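Renting a room in Grirnonbridge: frequently asked questions

Questions collected by Inese Zariņš and Darius Krūmiņa, Stiltetetti lettings office
Last changed: April 24, 2018

We receive many of the same questions by e-mail, so we have written the answers on one page. If you do not find your question, please write to us and we will try to answer in two working days.

Which houses do you let?

We let rooms in two houses, Okafor House and Bredeck House. Okafor House is near the station and is the older of the two. Bredeck House is on the hill, it is quieter, and the bus stops in front of the door. The rooms in both are let with a bed, a table, a chair and a wardrobe.

How much is the deposit?

The deposit is 215 pounds for every room, also for the bigger ones. You pay it when you sign the agreement. We do not take a deposit in cash.

Can I pay the rent for the half year at once?

Yes. For a standard room in Bredeck House the half year is 2,420 pounds. Most tenants pay by the month and this is also fine for us. Please write your room number in the payment reference, otherwise Darius must search for you in the list and your receipt will come later.

When do I get my deposit back?

After you have given back the keys and we have looked at the room together. Usually the money is in your account within two weeks. If we must take something from the deposit, you receive a letter with the amount and the reason, and you can disagree with it in writing.

What is counted as normal wear?

Small marks on the walls, a carpet that has become thinner by the door, curtains that have lost colour from the sun. We do not ask money for these. Burns, broken glass and big holes in the wall are counted as damage. If you are not sure, ask before you try to repair it yourself — we have seen some repairs with toothpaste and they were more expensive than the hole.

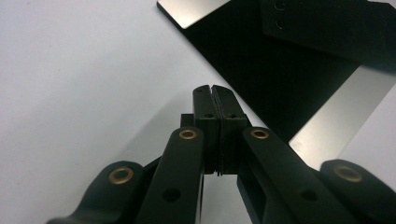

Reading time: 3 min

May I hang pictures?

Yes, with the hooks which you can get from the office. Please do not use the strong double-sided tape, it takes the paint away with it.

Can I bring my own furniture?

Small furniture is welcome. If you want us to take out the bed or the wardrobe, tell us at least one month before you move in, as our storage is not big. Sofas do not go up the stairs in Okafor House. Several people have tried.

Is the heating included?

Heating and water are included, electricity is not. Each room has its own meter in the corridor. In Okafor House the heating is switched off in the summer and the boiler is serviced in July, and on this day there is no hot water until the evening. We put a notice on the front door before.

May I have a guest?

A guest can stay up to three nights without asking us. For a longer stay please write to Inese. We normally say yes, but we need the name for the fire list.

Are pets allowed?

Fish are allowed. Cats and dogs are not, also not for a weekend.

I have lost my key. What must I do?

During office hours, come to us and we will make a new one for you. At night, call the number which is printed on the inside of your kitchen cupboard. The new key for the room is cheap, the one for the front door is more expensive.

How do I end my agreement?

Write us a letter or an e-mail one full month before you leave. The month begins on the first day, so a letter that comes on the third counts from the next month. It is a strict rule, we know, but it is the same for everybody.

Can I change from one house to the other?

If a room is free, yes. You sign a new agreement and your deposit moves with you. There is a waiting list for Bredeck House, and Inese can tell you your place on it.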